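Apuntes del módulo 2: la financiación del mantenimiento en los municipios 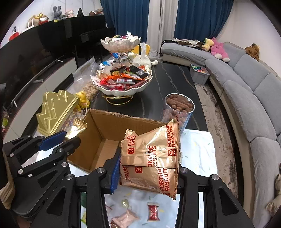
En la sesión anterior vimos cómo se prepara el presupuesto anual de un ayuntamiento y por qué conviene separar el gasto corriente del gasto de inversión. Hoy empezamos con una pregunta más concreta: qué pasa con las cosas que el municipio ya tiene. Las tuberías, los puentes pequeños, los colectores de agua de lluvia y las escuelas se construyen una vez, se inauguran, y después tienen que mantenerse durante décadas. De esta segunda parte se habla menos en los manuales.

Vamos a trabajar todo el módulo con el caso de Kirngate, un municipio que tiene una red de alcantarillado pluvial antigua y una población que crece despacio. Los documentos del caso están en la carpeta del curso. Pido que los lean antes de la práctica, sobre todo el anexo técnico, que es corto.

## 1. Tres palabras que se confunden

**Mantenimiento ordinario.** Son los trabajos repetidos que permiten que el activo funcione: limpiar los sumideros, retirar raíces, cambiar una tapa. Se paga con el gasto corriente.

**Rehabilitación.** Es una intervención mayor que devuelve al activo una parte de su vida útil. Por ejemplo, poner un revestimiento interior a un colector. En muchos sistemas contables se considera inversión, pero no en todos, y hay que mirar la norma de cada país.

**Reposición.** El activo se retira y se pone otro. Siempre es inversión.

Llamamos *mantenimiento diferido* a la suma de los trabajos que debían hacerse y no se han hecho. En algunos textos encontrarán también «déficit de conservación» o «atraso acumulado». En estos apuntes los uso como sinónimos, aunque un ingeniero probablemente me corregiría.

## 2. Cómo crece el atraso

El atraso no crece en línea recta. Un colector nuevo se deteriora muy poco durante los primeros años, y el municipio puede tener la impresión de que ahorra dinero si no lo inspecciona. Después la curva cae más rápido. Una grieta deja entrar tierra, la tierra se va con el agua, aparece un hueco debajo de la calzada y finalmente se hunde el pavimento. En ese momento hay que pagar el colector y también la calle.

En el caso de Kirngate, la vida útil que el anexo técnico da a los colectores de hormigón de diámetro pequeño es de 30 años. El inventario registra 4000 metros de este tipo de colector en el barrio de Chisholm, todos construidos en la misma campaña de obras. Esto tiene una consecuencia que los estudiantes suelen pasar por alto: si todo se construyó junto, todo envejece junto. La media anual que sale de dividir la longitud entre la vida útil es cómoda para el cálculo, pero no describe lo que el municipio va a encontrar en la realidad.

> Para pensar antes de la práctica: si se reparte la reposición de Chisholm en campañas iguales, una parte de los tramos se cambiará antes de tiempo y otra parte después. ¿Qué tramos conviene adelantar? ¿Con qué información se decide?

## 3. El inventario

Sin inventario no hay plan. Parece una frase obvia y, sin embargo, muchos municipios tienen solamente los planos de la obra original, a veces en papel, a veces con correcciones a mano que ya no se leen bien. Un inventario útil contiene, como mínimo, los datos siguientes para cada tramo:

- identificador y situación
- material y diámetro
- año de construcción, aunque sea estimado
- fecha y resultado de la última inspección
- consecuencias de un fallo (qué hay encima y qué hay aguas abajo)

El último punto es el que más falta. Dos tramos pueden estar en el mismo estado físico y tener una prioridad muy distinta, por ejemplo cuando uno pasa por debajo del acceso a un hospital y el otro por debajo de un prado.

Kirngate utiliza una escala de estado de 6 niveles, donde el 1 es «como nuevo» y el último es «fallo». La escala se llama Estetis en los documentos del caso, por el nombre del programa informático en que se guardan las inspecciones. No es necesario aprender el programa. Sí es necesario entender que el nivel lo asigna una persona mirando un vídeo del interior del tubo, y que dos inspectores pueden no coincidir. Cuando lean una tabla de estados, busquen siempre quién hizo la valoración y con qué criterio escrito.

## 4. De dónde viene el dinero

### 4.1. Ingresos generales

El ayuntamiento paga desde su presupuesto común. La ventaja es la sencillez. El inconveniente es que el alcantarillado compite cada año con servicios mucho más visibles, y un colector no tiene quien lo defienda en el pleno hasta que hay una inundación.

### 4.2. Tasa específica

Los propietarios pagan una cantidad destinada solamente a la red pluvial. Puede ser igual para todos o depender de la superficie impermeable de la parcela, es decir, del tejado, el patio pavimentado y el aparcamiento. La segunda fórmula se considera más justa en la literatura, porque relaciona el pago con el agua que cada parcela envía a la red. Es también más difícil de administrar: hay que medir las superficies, mantener la medida al día y resolver las reclamaciones.

### 4.3. Deuda

Se pide un préstamo o se emiten bonos y se devuelve el dinero durante la vida del activo. El argumento clásico es el de la equidad entre generaciones — paga quien usa. Pero este argumento solo vale si el plazo de la deuda es más corto que la vida del bien, o igual. Si un municipio se endeuda a largo plazo para limpiar sumideros, deja a los vecinos futuros la factura de un servicio que no han recibido.

### 4.4. Subvenciones

Vienen de la región, del Estado o de un organismo exterior. Casi siempre financian obra nueva o reposición, y muy pocas veces mantenimiento. De aquí nace un incentivo que deben conocer: para un alcalde puede ser racional dejar que el activo se estropee del todo y pedir después una subvención para cambiarlo. No hace falta mala fe para que esto ocurra. Basta con que las reglas sean estas.

### 4.5. Fondo de reserva

Cada año se aparta una cantidad para las reposiciones futuras. Sobre el papel es la solución más ordenada. En la práctica, el fondo crece, se hace visible, y en un año malo alguien propone utilizarlo para otra cosa. Por eso importa mucho el reglamento del fondo: quién puede autorizar una salida, con qué mayoría y con qué obligación de devolver lo retirado.

## 5. El plan Wirnance

Wirnance es el nombre del plan de inversiones que Kirngate preparó para la red pluvial. Combina una tasa por superficie impermeable con un fondo de reserva, y deja la deuda para los tramos que están en los 2 peores niveles de la escala. Quiero que se fijen en algunos aspectos.

La tasa entra en vigor por etapas. Esto reduce la oposición al principio, pero también retrasa los ingresos justo cuando el atraso crece más deprisa. El documento lo reconoce en una nota al pie y no ofrece un cálculo.

Las escuelas y los edificios municipales también pagan la tasa. Algunos lectores lo encuentran absurdo, porque el ayuntamiento se paga a sí mismo. A mi juicio es correcto: si los edificios públicos están exentos, su parte del coste se traslada a los demás propietarios sin que aparezca en ninguna tabla.

El plan prevé un descuento para las parcelas que retienen agua con depósitos o con suelo drenante. El texto no explica cómo se comprobará que el depósito sigue funcionando algunos años después. En la práctica discutiremos si el descuento debería caducar y renovarse con una inspección.

Por último, el plan no dice nada del personal. Un municipio puede tener el dinero y no tener técnicos para redactar los proyectos, contratar las obras y vigilarlas. Entonces el presupuesto se aprueba, no se ejecuta, y el remanente se presenta como ahorro. Cuando analicen las cuentas de un ayuntamiento, comparen siempre la columna de lo presupuestado con la de lo ejecutado.

## 6. Errores frecuentes en los trabajos escritos

- Sumar el atraso de activos valorados con métodos distintos y presentar un total único.
- Usar el coste histórico de construcción como si fuera el coste de reposición de hoy.
- Confundir la amortización contable con una reserva de dinero. La amortización es un apunte; en la caja puede no haber nada.
- Decir que una red está «en mal estado» sin indicar qué parte ha sido inspeccionada.
- Copiar la conclusión del informe de un consultor sin revisar sus supuestos.

## 7. Para la práctica

Cada grupo prepara una nota de una página dirigida al pleno de Kirngate, con una propuesta para los colectores de Chisholm. La nota debe indicar la fuente de financiación elegida, el orden de los tramos y una objeción que el grupo espera recibir, con su respuesta. No se admiten gráficos sin fuente ni cifras sin unidad.

Las notas se entregan en papel al comenzar la clase. Los grupos que quieran utilizar datos de otro municipio pueden hacerlo, si el inventario es público y adjuntan la tabla original.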